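Keeping Hot Meals Hot: A Comparison of Low-Cost Box Linings

Final report, Introduction to Applied Science, spring term
Group 4, Buthelezi Hall
Submitted 10 Apr 2025

Summary

We tested four ways of lining a cardboard box to see how well each one keeps food hot during a short delivery. The linings were no lining at all, crumpled aluminum foil, bubble wrap, and bubble wrap with foil on the inside. A closed container of hot water stood in for the meal. After 30 minutes the water in the unlined box had dropped by 10.9 degrees Celsius on average. With bubble wrap the drop was 6.8 degrees, and with both materials it was 6.0 degrees. Foil alone helped only a little. We recommend bubble wrap as the basic lining, with foil added if the person packing the box has time.

Background

Fludoseo is a small meal delivery group in Skaklow. It cooks in a church kitchen and delivers lunches to older people who have trouble getting out. It sends out close to 4000 meals a year, and most are delivered by bicycle or by car in plain cardboard boxes. The group told us that the most common complaint is that the food is lukewarm by the time it arrives. Insulated bags would solve the problem, but they cost money and not all of them come back.

The longest route takes half an hour from the kitchen to the last door. We used that as our test time. We also wanted to use only materials that can be bought in a grocery or hardware store, cut with scissors, and replaced when they get dirty.

Heat leaves a box of food in three ways. Conduction carries heat through the container and the walls of the box. Convection carries it through moving air, both inside the box and through gaps in the lid. Radiation carries it directly from a warm surface to a cooler one. Bubble wrap traps air in small pockets, so it should mostly slow down conduction and convection. Foil reflects radiant heat well, but it conducts heat easily and holds no air of its own. Crumpling the foil adds some air space between the foil and the cardboard.

Before testing we each wrote down which lining we thought would do best. Everyone chose the combined lining. We disagreed on second place, and two of us thought foil would beat bubble wrap.

Materials

Four identical cardboard boxes with folding lids
Plastic food containers with snap lids, all the same size
Bubble wrap, one roll
Household aluminum foil, one roll
Masking tape
Electric kettle
Measuring cup
Parilix kitchen thermometer with a wire probe
Timer
Kitchen scale

Each container held 730 mL of water. This was close to the weight of a full Fludoseo lunch, which we checked on the scale. Real food would have cooled in a different way depending on how it was packed, and we wanted every run to start the same.

Preparing the linings

Bubble wrap was used as a single layer with the bubbles facing inward. We cut one long strip for the bottom and two sides and a second strip for the other sides, then a square for the lid. Tape was used only at the corners. Our first attempt left a gap along one edge of the lid, so we cut that piece again slightly too large and pressed it down into the box.

Foil was crumpled by hand into a loose ball, opened out again, and pressed against the cardboard without smoothing it flat. It tears easily at this stage. We used two sheets that overlapped on the bottom of the box.

For the combined lining we put in the bubble wrap first and the foil over it, so the foil faced the container. It took longer to prepare than the other two put together, mostly due to the foil catching on the tape. 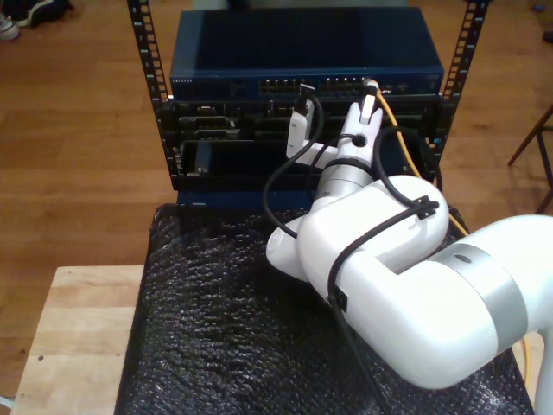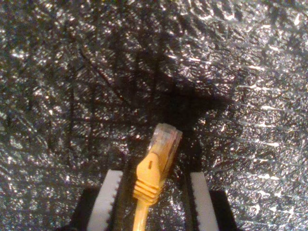

Black bubble wrap covering a table (first picture) and a sheet of crumpled aluminum foil (second picture).

Procedure

1. Heat water in the kettle and pour it into the measuring cup.
2. Wait until the thermometer reads 76 degrees Celsius, then fill the container and snap on the lid. Pouring costs about one degree.
3. Push the probe through the small hole in the container lid. Tape over the hole.
4. Put the container in the center of the box and close the box.
5. Start the timer when the thermometer reads 75.0 degrees.
6. Record the temperature every five minutes without opening the box.
7. Take the container out and leave the box open until it feels cool inside before using it again.

We did four runs for each lining, which made 16 runs in total. The order was drawn from a cup so that one lining was not always tested first thing in the morning, when the room is colder. Room temperature stayed between 20 and 22 degrees. All windows were kept closed.

One run with the foil lining had to be repeated after the probe slipped out of the water. The bad run is not included in the results.

Results

Average temperature after 30 minutes, starting from 75.0 degrees Celsius:

No lining: 64.1 (drop of 10.9)
Crumpled foil: 65.6 (drop of 9.4)
Bubble wrap: 68.2 (drop of 6.8)
Bubble wrap and foil: 69.0 (drop of 6.0)

The four runs for each lining were close together. The largest spread was in the unlined box, where the best and worst runs were 1.3 degrees apart. The smallest was in the bubble wrap box, at 0.5 degrees.

In every run the temperature fell fastest in the first ten minutes. We expected this, as the difference between the water and the room is largest at the start. In the unlined box almost half of the total drop had happened by the ten-minute mark.

Discussion

Bubble wrap did most of the work. Adding it to a bare box saved 4.1 degrees, while adding foil to a bare box saved 1.5 degrees. Adding foil on top of bubble wrap saved only 0.8 degrees more. This suggests that air movement and conduction matter more than radiation in a small closed box at these temperatures, although our test cannot separate them completely.

The lid was a bigger problem than we had planned for. When we held a hand above the closed unlined box, warm air could be felt along the folds. The bubble wrap square on the lid blocked a good part of that gap. Foil did not seal it in the same way, and this may explain some of the difference between the two materials. A fairer comparison would have sealed every lid with tape, but delivery workers open and close the boxes many times and would not do that.

Several things limit our results. The boxes stayed still and indoors. A box on a bicycle in cold wind would lose heat faster, and the lid would move. We tested one container at a time, while real boxes usually hold several meals that keep each other warm. Water also mixes inside the container, and thick food such as mashed potatoes does not. Finally, our thermometer shows tenths of a degree but we do not know how accurate it is. The differences between linings should still be reliable, as the same thermometer was used each time.

We did not test how the linings hold up with use. Foil was already torn in two places after its last run, and the bubble wrap looked the same as when we started.

Recommendations for Fludoseo

Line the boxes on the longest route with bubble wrap first, including the lid. Cut the lid piece a little larger than the lid so it presses into the corners. Wipe the lining after each shift and replace it when the bubbles go flat. Foil can be added on cold days but should be checked for tears.

Loading order may be worth changing too. The meals for the last stops are packed first at present, and they wait in the kitchen while the others are filled. We timed this wait once and it was nine minutes, which costs heat before the box is even closed.

Further work

We would like to repeat the test outdoors with a full box of meals on the real route. Fludoseo has agreed to let us put a thermometer in one of its boxes in May, on a day when there are enough spare lunches. Folded newspaper and old towels should be added to the list of linings, as the kitchen has plenty of both.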